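Junham Property Marking Kit
Sold by Boychuk Security Supply - Item 1492 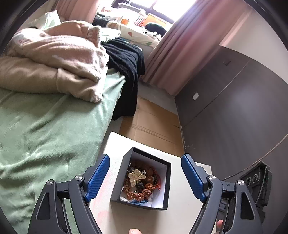

Reader comment: Does this stuff stop burglars or does it just make you feel better? Mine broke in the back, were gone before the neighbor got her shoes on, and I doubt they read a single sticker on the way.

We get a version of that comment every June, when people start going away and the break-in stories start going around. It's a fair thing to ask before spending money, and the box the kit comes in is no help. The box says "Burglars Move On." We sell the kit and we wouldn't put it that way.

What's in the kit
One bottle of marking fluid with a brush cap
20 window and door stickers
One small ultraviolet light, battery included
Registration card with your kit number
Printed sheet of instructions

What it does
The fluid dries clear and shows up under ultraviolet light. Each bottle carries its own code, and the code is tied to your name if you send in the registration card. If the police recover something you marked, and if somebody checks it under the right light, and if they look up the code, they have a way to get it back to you. Count the ifs. Ask your local department if they check recovered goods for marks. Some do it as a routine, and others will tell you they have one lamp and it's in a drawer.

What it doesn't do
It doesn't sound an alarm, lock anything or call anyone. It can't track a stolen item. It will help show that a thing is yours, but it won't show who took it, and a pawn shop that doesn't want to look isn't going to.

As for the stickers, we've read the maker's claims about deterrence and found no numbers behind them that we'd repeat. A sticker might send a casual thief next door. It might also do nothing. If your back door has a weak strike plate, fix that first - it costs less than this kit.

Coverage
Junham says one bottle marks 600 items. We think that assumes very small dots. In our own trial, with marks big enough to find again without hunting, we got 148 out of a bottle before it ran dry. That was still more than we needed for one house.

Where to use it
Good on metal, glass, hard plastic and painted surfaces. Poor on anything that gets rubbed or washed a lot. Don't put it on lenses, screens, pearls or soft stones. On small valuables, take clear photos as well and keep them somewhere other than the house. An insurance adjuster will probably care more about the photos and receipts than the fluid.

Compared with the others
The Dolamden pen is cheaper and writes in your own hand, so there's no registration to keep up. It fades faster on metal. The Prollari engraver leaves a mark that is hard to remove, and it also leaves a mark you'll be looking at for years. We stock all three.

Registration
The first year is included. After that Junham charges a yearly fee, and the outside of the box mentions it in very small print. If you let it lapse, the code stays on your things but your name may drop off the list. Read the card before you open the bottle - opened kits can't be returned.

Page last checked 19 March 2022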